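Burnard Opens Its Doors to Home Painters with a Free Color Library
2 min read

Burnard, the neighborhood paint workshop on Standberg Street, is opening a free color library in July, and we can't wait to see people in it! Visitors will be able to borrow any of 142 hand-painted sample boards for up to 11 days, live with them at home and bring them back when they've made up their minds.
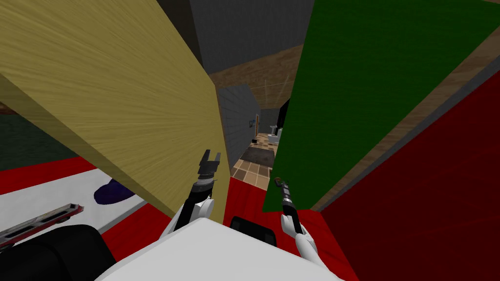 Choosing color from a tiny paper chip is hard, and the library grew out of years of hearing that from customers. "A big piece of color behaves so differently," says Carys Landeg, who runs the workshop. "You need to see it next to its neighbors." Dark green beside deep red, with a yellow wood grain across from them, is the sort of pairing she loves to talk people into – strong colors, with something warm to keep them company.

The boards were painted by Kaja Ķēniņš and Subbarao Annamalai over the winter, two coats each, with the recipe written on the back.
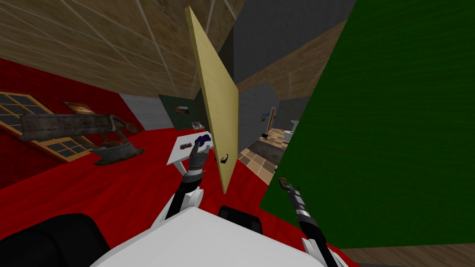
Borrowers can also book a free evening session on doors and trim, starting at 6 p.m., with old brushes welcome. Almost 600 people have already signed up for the newsletter where session times will be posted. Membership is open to renters and owners alike, and all you need is a library card or a piece of mail with your address.

Recent items
Rozīte limewash back in stock
How to clean a sash brush
Woro mural walk: route and map

Comments
Ott: Can I borrow two greens at once? My hallway needs help.
Elīna Lepik: So happy about this – the paper chips fooled me twice!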